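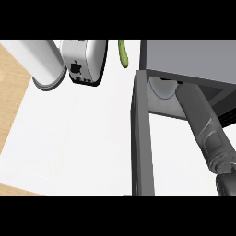
3.2 Kitchen scene package

The second product under review is the kitchen scene package sold by Susside as an add-on to its Bistmont simulation kit. The package supplies rendered household counters, a library of small appliances and food items, and a set of ready-made manipulation tasks for a simulated arm. We licensed the August release and ran it without changes to the supplied models or lighting. The comparison product, Prernier, was run under the same conditions and is discussed in Section 3.3.

Our review was limited to tasks that involve a microwave oven. These tasks are a useful test of a kit of this kind, as the door, the cavity and the held object must all be modeled well enough for a planner to work with them. The vendor supplies 18 such tasks. For each, the door may be set open or closed at the start, and the arm may begin with or without an object in the gripper. Views are rendered from above the counter.
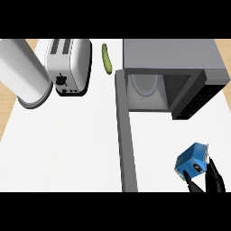

Figure 4. Overhead view from the kitchen scene package, with the microwave door open and a blue object held in the gripper.

As Figure 4 shows, an open door takes up a long strip of the counter in front of the appliance. The turntable remains visible from overhead, and the planner must bring the held object past the door without contact. We recorded 341 runs with the default planner, of which 222 ended with the object released on the turntable. Most of the remaining runs were stopped by the kit's own contact check — a setting that the user manual describes only briefly and that cannot be adjusted for single objects.

Scene variety was adequate for our purposes. Items placed near the microwave, such as the toaster and the cucumber in Figure 4, can be moved or removed through a plain text file. Changes to the counter itself require the extended license, which was not part of this review. Load times and support response are reported together with those of the Subramaniam toolkit in Section 4.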